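Relationships and Wellbeing
Asked in: Communication between partners
2 answers

How long should a "time-out" in an argument last, and who ends it?

My wife and I have used an agreed pause in arguments since May. Either of us can say "pause", we go to separate rooms, and the subject is closed until we resume. The rule came from a workbook and the workbook does not give a duration.

The difficulty is with resuming. I call most of the pauses. I am usually ready to continue after a short walk. She is not, and she objects to my coming to find her, because in her view that restarts the argument before she has agreed to it. If I wait for her to come to me, the subject may not come up again until the same disagreement occurs a second time. Our record for one unresolved item (whether her brother may stay with us for a month) is 8 days.

What I would like to know:

Is there a recommended minimum and maximum length?
Should the person who called the pause be the person who ends it?
Does sending a text message during the pause count as breaking it?

We do not shout, and neither of us is afraid of the other. We are both tired by the evening and most of these arguments start after 9 pm.

Asked by Sugeng Gunawan
Viewed 388 times 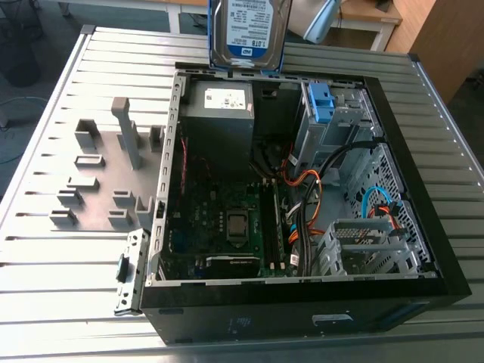
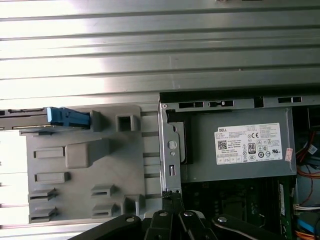
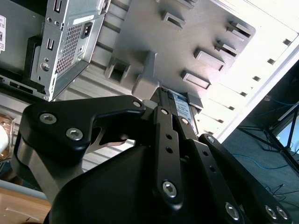 ANSWERS

Answer by Idalina Cardoso
Marked as helpful by the person who asked

I will take the three points in order, then add one you did not raise.

Length. The usual advice is a lower limit of twenty to thirty minutes and an upper limit of a day. The lower limit exists for physical reasons. When an argument becomes heated the heart rate goes up and stays up for a while after the talking stops, and people in that state listen poorly and repeat themselves. Many people feel calm well before they are. Your short walk may be too short, and your wife may be picking that up when you reappear. The upper limit is there to keep a pause from turning into avoidance. Past a day, most couples are no longer pausing an argument. They have dropped it without saying so.

Who ends it. Whoever calls the pause should name the time of return when calling it, and should be the one who opens the conversation at that time. "I need to stop, can we pick this up at seven tomorrow" is a complete pause. "I need to stop" is half of one. The other person is left to guess, and people who have been left to guess tend either to follow or to withdraw. You describe both.

The second person may ask for a later time, once. If your wife says seven is too soon, she names another hour inside the same day and you both keep to it. Under this arrangement you are not coming to find her. You are turning up to an appointment she accepted.

Text messages. Anything about the subject counts as breaking the pause. Practical messages (keys, dinner, a parcel) do not. A single line such as "still on for seven" is fine in my experience, although you should ask her if she reads it as pressure.

The point you did not raise is the hour. If most of these start after 9 pm, a pause with a proper lower limit puts the second half close to bedtime, when neither of you will do it well. I would make the default return time the following day for anything that starts in the evening, and agree that beforehand, at a moment when you are not in dispute about anything.

What you do with the interval also matters. Rehearsing your case in your head keeps you wound up. Read, wash up, have a bath — something with enough content to occupy you.

On the brother: that is a decision with a date attached to it, and I would take it out of the argument system altogether. Sit down with a calendar and a list of what each of you would need in order to say yes.

Comments on this answer (2)

Sugeng Gunawan: Thank you. I had not been naming a time at all. Does the return conversation need a limit as well?

Idalina Cardoso: Half an hour is plenty. If it is not settled, fix the next slot before you get up.

Answer by Pascal Buschmann

We had the same trouble and tried a kitchen timer. It was not a success. My partner said the bell made him feel like an egg.

I don't think there is a right length. With us it is whoever is less annoyed makes tea and that's the end of it. I would not write any rules down.

Comments on this answer (1)

Raed Rawashdeh: Making tea ends the bad mood, but the question was about getting back to the subject. These are separate problems. Do you go back to it afterwards?

This question is open to new answers. Sign in to reply.

Related questions
My partner goes silent for hours after a disagreement
Is it reasonable to refuse to argue by text?
How to bring up an old subject without starting again from the beginning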